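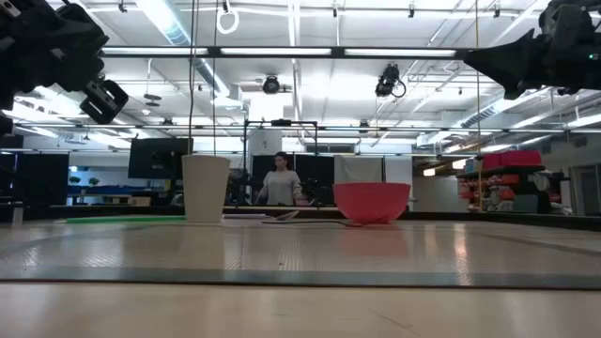

Préparer un poste soupe ou porridge sur une grande table

Mis à jour le 09/09/2026

Cette fiche concerne les tables où l'on sert un bol, une boisson et une cuillère à chaque personne, l'une après l'autre. Nous utilisons cette disposition pour les petits-déjeuners de la salle Yurt et elle convient aussi à une cuisine de bureau ou à une salle de classe.

Matériel

Un bol en plastique rouge, large et peu profond
Un gobelet en papier pour les boissons froides, une tasse en céramique pour les boissons chaudes
Une cuillère pour le bol, une autre pour la boisson
Du ruban adhésif gris foncé
Une éponge, un torchon sec

Étape 1 : nettoyer le plateau

Passez l'éponge bien essorée dans le sens des lames si la table est en bois, puis essuyez tout de suite au torchon. L'eau qui reste entre les lames finit par les faire gonfler. Sur un plateau brillant, terminez par un second passage à sec, sans produit.

Étape 2 : tracer l'emplacement du bol

Collez quatre bandes de ruban pour former un rectangle près du bord où la personne se tiendra. Laissez assez de place pour poser le bol sans toucher le ruban. Appuyez sur les angles avec l'ongle – c'est toujours là que le ruban se décolle en premier. N'utilisez pas un ruban trop collant sur du bois huilé.

Étape 3 : poser le bol et sa cuillère

Placez le bol à l'endroit, à l'intérieur du rectangle. La cuillère se pose à côté ou dans le bol, manche vers l'extérieur. Le manche peut dépasser du ruban, seul le bol doit rester dans la zone.

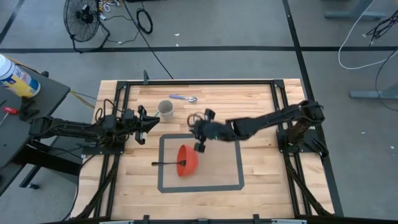 Si vous servez des gauchers et des droitiers à la même table, décidez d'un seul côté pour le manche et gardez-le toute la matinée. Chacun le tourne ensuite comme il veut.

Étape 4 : placer la boisson

La tasse va plus loin que le bol, vers le fond de la table, avec sa cuillère à plat à côté. Choisissez des manches de couleurs différentes pour les deux cuillères, par exemple noir pour le bol et violet clair pour la boisson. Les nôtres contiennent 234 ml et on ne les remplit pas jusqu'en haut. Un gobelet en papier se renverse plus facilement qu'une tasse : éloignez-le du passage des manches.

Étape 5 : remettre en place entre deux services

Retirez d'abord la vaisselle sale, essuyez l'intérieur du rectangle, puis reposez le bol, la cuillère et la tasse dans cet ordre. Changez le ruban dès qu'un coin se relève. Pour l'enlever, tirez lentement, presque à plat, et frottez les traces de colle avec un peu d'huile de cuisine avant de laver à l'eau savonneuse.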